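Wash, Dry, Fold: Looking After Reusable Kitchen Cloths
Design and Textiles project report, 2020-03-17

3. Choosing the cloths

We wanted a cloth that people would enjoy keeping out on the table, so plain white was dropped early on. Our Trimevum set has bold prints, and the space one won us over straight away - it is such a cheerful thing to have beside a plate! Each cloth was washed at 40 degrees and laid flat before folding.

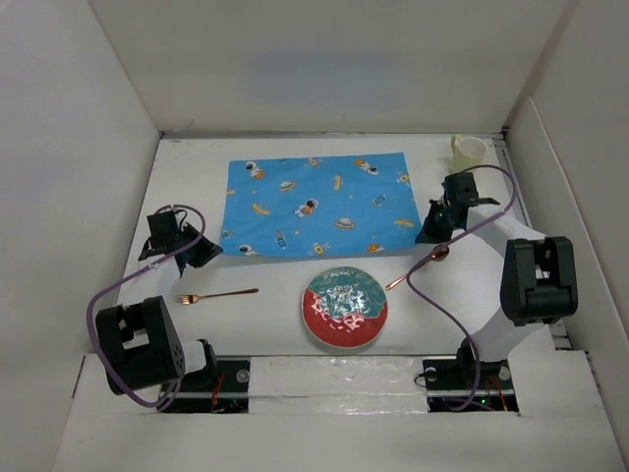

Figure 2. The astronaut cloth spread flat, with the glazed-look plate in front.

A busy print turned out to be really useful for folding. With astronauts and ringed planets to line up, we could spot a crooked fold much faster than on our plain Kalard cloth. We also loved the blue next to the deep red and teal-green of the plate.

Next we will compare drying times on the line and on a rack. The second round of washing is planned for April, and we can't wait to see how well the colours last.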